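Public Safety > Local Policing > Open Discussion

Non-emergency line in Brukurum, is anyone getting through?

millrow_dan
Called the non-emergency number on Mon 17 April to report a break-in at my garage. I was on hold for 50 minutes and then the call dropped. Called back, got a recording telling me to use the online form. The form wants a case number, and you only get a case number by talking to someone. Has anyone found a way around this?

Tokance_Tess
Same thing in Tokance. We share the dispatch center with you, so it's the same people answering. I drove to the substation on Schmieder Street and filed at the window. Took ten minutes.

r_kessel
The window closes at four. Not much use if you work.

oldbeat
I worked dispatch for a good part of my career, in another county. When two towns get folded into one center, the non-emergency calls wait behind everything else, and that is how it should be. A stolen bike can sit. Dan's garage can sit too, sorry to say.

millrow_dan
I don't mind waiting. I mind being cut off and then told to fill in a form I can't fill in.

Tokance_Tess
For what it's worth, Lakshmi Namboodiri from the police oversight board took questions on this in October. She said the merged center was budgeted for 3616 non-emergency calls a month and has been over that every month. The minutes are on the town site under Sillum Hall meetings.

r_kessel
So hire people. They found money for new patrol cars.

oldbeat
Different budget. The cars came out of a state grant and you can't pay dispatchers with it.

r_kessel
You can ask the state for a different grant. The chief put out a statement saying response times are fine, and he only counted 911 calls. That is a choice he made.

oldbeat
Agree with you on the statement. It should have covered both lines.

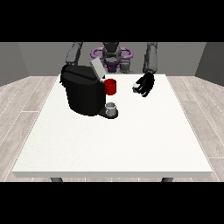

Filing a report without the phone

rosario_m
Rosário Macedo here, I run the neighborhood watch on the Tokance side. This is what has worked for our members:

1. On the online form, put 0000 where it asks for a case number. It goes through and a clerk assigns a real one.
2. Save the confirmation page. The email doesn't always come.
3. If your insurer needs a report number fast, go to the window before noon.

millrow_dan
Tried the 0000 thing and it went through. Thank you. That should be written on the form.

r_kessel
It should, but people shouldn't have to type in a fake number to report a crime. I still say the board let this slide.

Tokance_Tess
The board can't hire anyone – it only makes recommendations. Write to the council. I sent mine last week and have had no answer so far.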